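Heltness HV-3 Under-Shelf Dehumidifier
Set-Up Guide, Section 4: Placing and First Run

Read Section 2 (Electrical Safety) before you start. The HV-3 is meant for indoor use in closed rooms, pantries and dry storage areas. It is not rated for garages, crawl spaces or any room that drops below freezing.

4.1 Choosing a location

1. Pick a level, hard surface. Thick rugs can block the lower air inlet. If the floor is carpeted, place the unit on the Vekeck base plate (sold separately).
2. Leave at least 15 inches of clear space in front of the outlet grille and 3 inches at the back and sides.
3. Keep curtains, paper and light packaging away from both grilles. A bag drawn against the inlet will trip the airflow sensor and stop the fan.
4. Plug the unit directly into a grounded wall outlet. Do not use an extension cord or a power strip.

CAUTION: Do not lay the unit on its side. If it has been shipped or stored on its side, stand it upright overnight before connecting power.
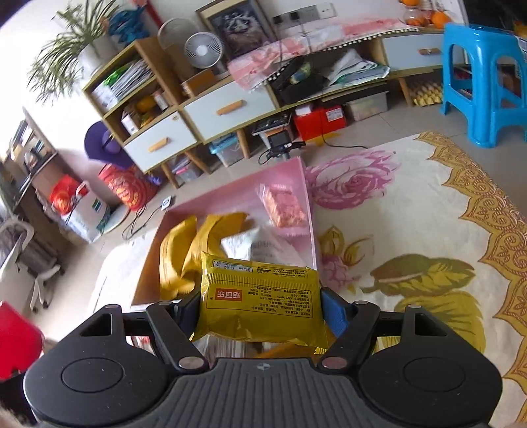
5. Check that the drain cap at the rear is closed by hand. Do not use pliers. The threads are molded and will strip.
6. Slide the water tank in until both latches click. The Tank light on the panel goes out when the tank is seated.

NOTE: The tank float must move freely. Remove the strip of shipping tape from the float arm before the first run. If the tape is left in place, the unit cannot sense a full tank.

4.2 First run

1. Press Power. The panel shows the current relative humidity after a short delay.
2. Press Mode until Continuous is lit. Let the unit run in this mode for the first full day with doors and windows closed.
3. Empty the tank when the Tank light blinks. The compressor stops by itself when the tank is full and restarts after the empty tank is put back.
4. After the first day, press Mode until Auto is lit and set the target with the arrow keys. The factory setting is suitable for most rooms.

NOTE: The reading may rise during the first hours as moisture leaves walls, shelving and fabric. This does not indicate a fault.

CAUTION: Water from the tank is not safe to drink. Do not use it for cooking, for pets or in a steam iron.

4.3 Continuous drain (optional)

1. Turn the unit off and unplug it.
2. Remove the drain cap and keep it in the pocket behind the filter door.
3. Push the hose from the Pintér drain kit over the fitting and tighten the clamp.
4. Run the hose downhill to a floor drain for its full length. A loop or a raised section will send water back to the tank.
5. Leave the tank in place. The unit will not start without it.

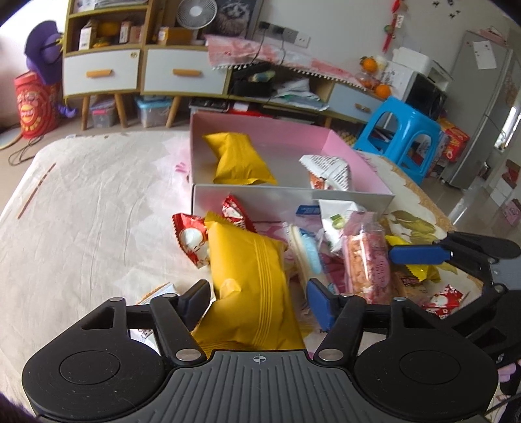
Dry Goods Storage

Lower room humidity slows caking in flour, sugar and powdered mixes. It does not replace sealed containers.

1. Move opened packages to jars or bins with a gasket lid before starting the unit.
2. Keep food at least one shelf away from the outlet grille. Exhaust air is warmer than the room and can soften chocolate and coated products.
3. Use the Haven wireless sensor (part 2490) if the storage area is separated from the unit by a door or partition. Place the sensor at mid-shelf height, away from outside walls.
4. To pair the sensor, hold Mode and the up arrow together until the panel shows PR, then press the button on the sensor. PR clears when pairing is complete.

NOTE: When a sensor is paired, the panel shows the sensor reading in place of the built-in one. Remove the sensor battery to return to the built-in reading.

Replacement filters are listed as part 635. For filter cleaning intervals, see Section 5.

Revised Friday, September 3, 2021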